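# Chapter 7: Comparing Grippers on Everyday Objects 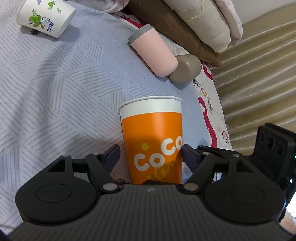

*Figure 7.1. A paper cup between the fingers of a hand-held gripper, seen from the tool's own camera. The left fingertip pad stands slightly clear of the cup; the right pad meets its edge.*

A gripper is easy to describe and hard to judge. Its catalog entry will list an opening width, a closing force, and a weight, and two products may agree closely on all of these while behaving very differently when asked to pick up a cup. The purpose of this chapter is to show how such differences can be brought out by a fair trial, and how the results can be written down so that another laboratory can use them.

Chapter 6 dealt with the finger as a mechanical part. We now treat the gripper, its camera, and its controller as one system. This change of view matters because most failures in a comparison cannot be assigned to a single part. A cup may tip over when the fingers close unevenly, when the camera view hides its base, or when the controller sends its closing command too early. The student should resist naming a cause until the trial has been repeated with one part exchanged.

## 7.1 Why Begin with a Cup?

The paper cup is used throughout this chapter as the standard test object. It is light, it tapers, and its wall bends under a modest load. A grasp near the rolled rim meets more resistance than a grasp at the middle of the body, so the height of contact must be recorded for each attempt. Figure 7.1 also shows a common difficulty: the base of the cup is hidden behind the front edge of the gripper. An operator who relies on this view alone must infer where the cup meets the surface below it.

Look next at the fingertips in the figure. With a gap on one side and none on the other, further closing may slide the cup, tilt it, or press its wall inward. Which of these occurs depends on the friction beneath the cup, the stiffness of the wall, and the height of the pads. Problem 7.4 asks the student to work out the limits of each case.

The setting deserves attention as well. A soft, creased sheet does not support a cup as a flat steel plate does, and nearby objects can limit the path of approach. Trials on bare plates are useful for measuring force. They say little about how a gripper will perform in a furnished room — a point that many early comparisons overlooked.

## 7.2 The Furnolton Trials

Many of the worked problems draw on the Furnolton trials, a series of 2,600 grasp attempts completed in June at the Lukivholm laboratory. The trials compared 2 grippers: the Vasić, whose fingers are driven through rigid links, and the Festura, whose fingers bend along their full length. Both were fitted with the same camera and operated under the same written procedure.

An attempt was counted as successful only if the object was lifted, held, and set down upright. Deformed objects were entered under a separate heading. In the first group of paper cup attempts, the Vasić recorded 111 successes and the Festura 123. The reader should not conclude from these totals that the second design is the better one. The Festura left more cups with dented walls, and its advantage nearly vanished when the camera was moved to give a clearer view of the base.

## 7.3 Plan of the Chapter

Section 7.4 sets out the trial procedure, including the choice of objects and the order in which they are presented. Section 7.5 considers camera placement and the parts of an object that the fingers conceal. Section 7.6 compares position control with force control during closing, and Section 7.7 explains how to report mixed results without reducing them to a single score.

Students should be familiar with the friction cone from Chapter 4 and with the linkage diagrams in Chapter 5. Access to a powered arm is not required. The exercises in Sections 7.4 and 7.5 may be carried out with a hand-held gripper, provided that the camera mounting is left unchanged between trials and every attempt is entered in the log, including those abandoned before contact.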